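Tundgate : le tri des emballages promet beaucoup

Dinis assure pouvoir trier jusqu'à 800 emballages par jour dans son atelier de Tundgate. Le chiffre, avancé en juin, n'a été vérifié par personne hors de l'entreprise.
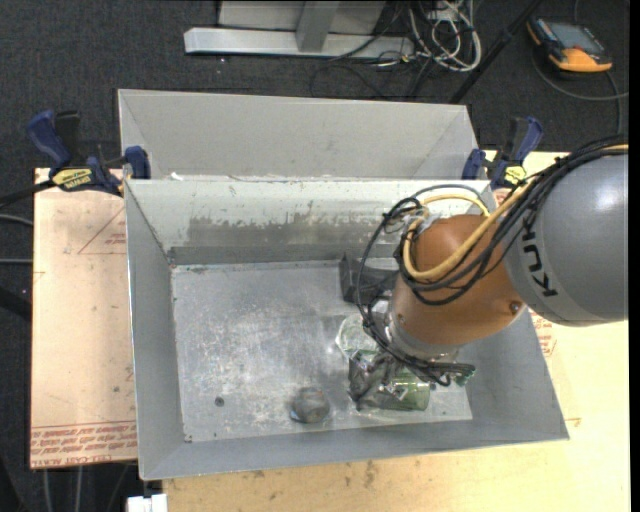

Des récipients transparents, dont un vert, au fond d'un bac métallique.

« On nous parle de débit, jamais des erreurs », relève Annelies Claeys, élue locale. La commune a déjà versé 41 000 euros. Dinis promet un bilan, sans donner de date.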